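Cutting weight, cutting corners – speaker notes
Club coaches' evening, Petdale

Slides are minimal tonight, so if I'm rambling, wave at me.

OPENING

Hi everyone, thanks for coming out in August when half of you would normally be at home under a blanket. I'm Priit Mets, I've been coaching amateur Muay Thai and kickboxing out of Vonville for longer than my knees would like, and I've been asked to talk about weigh-ins. (Pause. Somebody will groan. Let them.)

I'll start with a confession. My first proper bout, I was booked at a weight I hadn't seen since high school. I spent the afternoon in a garbage bag and two hoodies, skipping in a mate's garage, spitting into a juice bottle. I made the weight, felt like a champion on the scales, and then had nothing whatsoever in my legs by the second round. I lost to a bloke I'd handled pretty comfortably in sparring. My coach blamed my guard. My guard was fine! I was just dry as a biscuit.

So that's where I'm coming from. I'm a coach who did it badly, then let a few fighters do it badly, and then got sick of it.

WHAT WE USED TO DO

Our old system at the gym was no system. A promoter rings up, says have you got anyone at such and such a weight, and I'd look across the mats and think, yeah, she could probably get down to that. And I'd say yes on the phone, before asking her. I'm not proud of that one.

Then it was up to the fighter. Some were great at it. Others would do nothing for a month and panic in the last couple of days. I had one young fella turn up at the weigh-in grey in the face and so cranky his own mum wouldn't stand near him.

(Ask the room: who's had a fighter miss weight? Hands up. Who's had a fighter make weight and wish they hadn't? Leave a gap here, it's usually the same hands.)

WALKING WEIGHT FIRST

What we do now is boring. Everyone on the fight team writes their weight in a book by the scales, same time of the morning, before training. 9 am sessions, so they're weighing in just before that. It's a school exercise book with a pen on a string. I had a go at a spreadsheet and no one filled it in.

After a few weeks you know what that person walks around at. And that's the number I give to a promoter. If the phone rings and the offer's too far under it, I say no thanks, and I say it straight away so they've got time to find someone else.
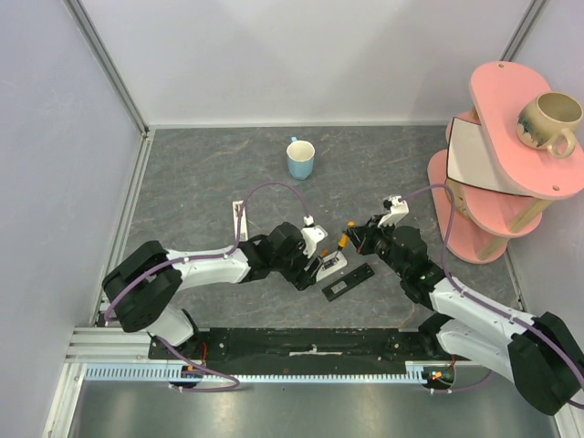

The first year we did that, we turned down more fights than I'd like to tell you, and I copped a bit of grumbling for it. Fighters want to fight. If you've got a nineteen-year-old who's been smashing pads since Christmas and you tell her you've knocked back a bout, she's going to be filthy with you. I've had doors slammed. You have to wear it.

What helped was putting the conversation early. When someone joins the fight team now, I sit down with them – and a parent if they're a junior – and we agree on a division. It's written in the front of the same book. If they grow, they move up, end of story. We don't cut juniors at all. I don't mean we cut them gently, I mean they fight at what they weigh with their breakfast in them.

THE ILLAR CUP STORY

(Keep this short, I always drag it out.)

We took a team up to the Illar Cup, which is an open amateur comp, two rings going at once, a long day. 41 bouts on the card. Same-day weigh-in, so whatever you take off in the morning, you're fighting without it by lunch.

My heavier girl, Siliņa, stepped on the scales up to 300 grams over, depending on which set you believed. The venue had two sets of scales and they didn't agree with each other. One set had her fine, the other had her over. The official went with the second. Fair enough, his call.

Now the old me would have had her in a sauna suit doing laps of the car park. She looked at me and I could see she was waiting for me to say it. I went and found the other coach instead. Lovely bloke, big beard. I said we're a touch over, are you all right with it, and he laughed and said his girl had just eaten a banana so call it square. We both signed the sheet and they had a cracking three rounders. Siliņa lost on a split, for the record, and I still think she nicked the last round, but I would say that.

Point for the coaches in the room: ask. Check with the official that it's allowed under your rules, then go and talk to the other corner. Half the misery on weigh-in mornings comes from people not wanting to walk across a hall.

SCALES, A SHORT RANT

Take your own. Check them against something you know. We use a couple of kettlebells that got weighed properly at a mate's work, and I've written the real figure on them in paint marker. Put the scales on a hard floor, too. I've seen them sitting on puzzle mats at an official weigh-in, and every fighter that morning was a mystery.

MONEY

Someone will ask. Entry, fuel, one night in a motel and a truly awful amount of takeaway chicken came to 1347 dollars for the team. We ran a sausage sizzle and the parents chipped in. I bring it up because once you've spent that, pulling a fighter out feels terrible, and you'll be tempted to squeeze them down onto the scales just so the trip wasn't wasted. Decide before you leave home what you'll do if someone's over. I tell mine in the van: if you're over and we can't agree a fair match, you're holding the bucket and you're still getting chicken.

QUESTIONS

Likely ones: water loading (I'm not a dietitian, send them to one), what to do about a fighter who's cutting behind your back (look in the book, the jumps show up), and whether I'll share our joining form. Yes, copies are by the tea urn. Please bring my pen back.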